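Grunmont Support – Ticket 38
Product: Pestier hand-held gripper, yellow slotted fingers
Subject: Finger slip on thin garments, comparison with Cokeck fingers
Status: Open

1. Reported problem
The customer, Erraji, states that the Pestier fingers lose thin fabric when a shirt is lifted by the collar. Folded stacks are not affected. Testing was moved to a bedroom with a bamboo mat on the bed, to match the customer's working conditions.
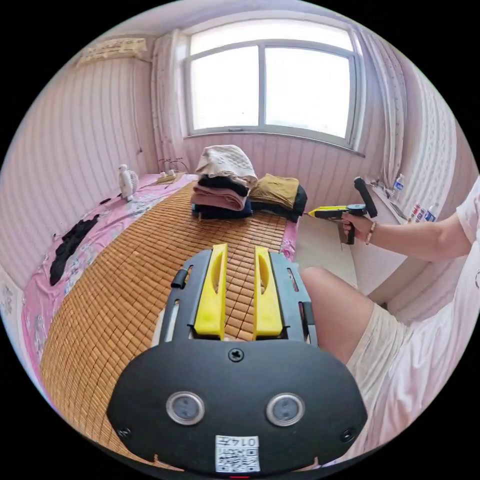
The fault was first noted on Saturday and has been reported on 2 units. Both carry the current firmware. Finger screws were checked and tightened before any trial was recorded.

2. Trial with Pestier fingers
Each shirt is laid flat and taken at the collar with one gripper while the other holds the body. The operator closes the fingers fully before lifting.

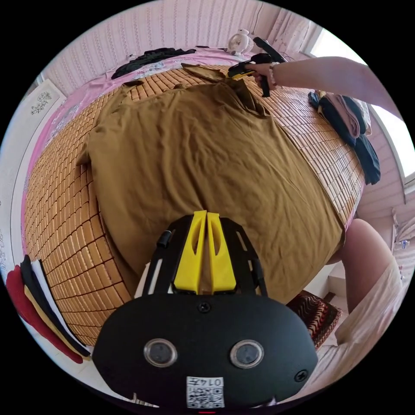
Slip occurred in 6 of 38 lifts, always on a single layer of cloth. No slip was logged on a double layer – the customer's own notes agree on this point.

3. Trial with units exchanged between hands
The procedure in section 2 was repeated to rule out a fault in one unit. Results did not change.

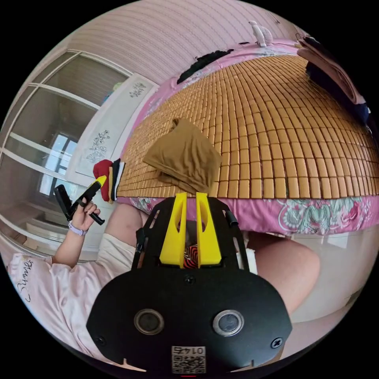

4. Next action
Cokeck fingers are to be fitted and the same lifts repeated. Erraji is asked to retain the original fingers until this ticket is closed.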